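Bedroom, wall side — gallery

Bundano flat, Sutherland Road. Page put together by Fiona Kerr. Click a picture for the larger version.

The bedroom is the smaller of the two in the flat and has been set out around the bed, which stands against the long wall. The walls are plain white and were left so. All the bedding colours were picked to sit with pale wood: sage green for the bed, mid blue for the smaller pieces. Torquil Drummond did the measuring and keeps the furniture list, so queries on sizes go to him.

The fitted sheet is the Grirnolum cotton, bought as a set of three. It has been through the machine six times at a normal warm wash and the colour has held. The elastic is firm at the corners and a little weak along the long sides — the usual fault with this make. Pull it from the wall side first, then work outwards.

Bed and wall

Wall marks in red, "1-23" at the centre with an arrow to either side. Sage-green sheet, pale wooden post at the right, and a navy card with light-blue Chinese characters propped at the back of the mattress. 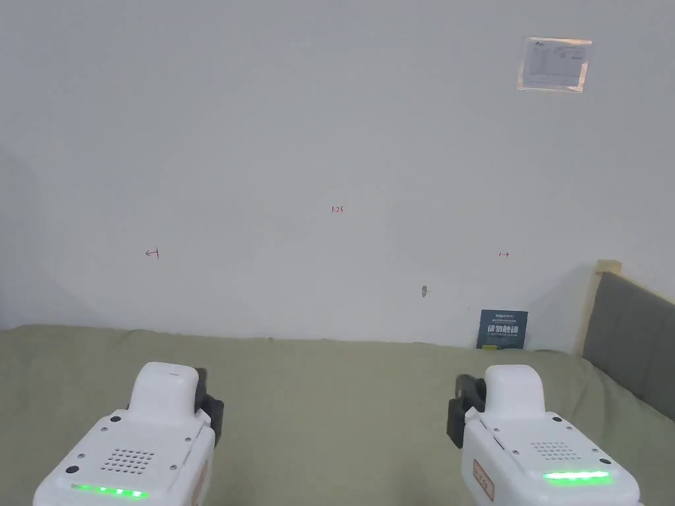 Blue cloth on the sheet, still in a heap. The green is pulled fairly flat, with faint creases running diagonally.

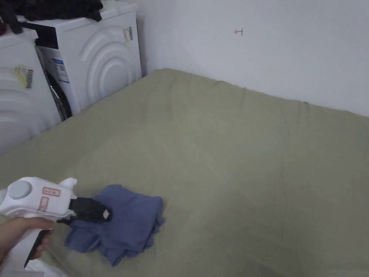 Notes on care

Sheet: warm wash, line dry, no softener. Fold in half twice along the length, then in three.

Blue pieces: wash apart from the green for the first two washes. Dry flat if there is room.

Mattress: turn head to foot every 3 months. The Zastitz cover underneath comes off with a zip at the foot end and needs a cool wash only.

The hall cupboard and the second bedroom are on the next page.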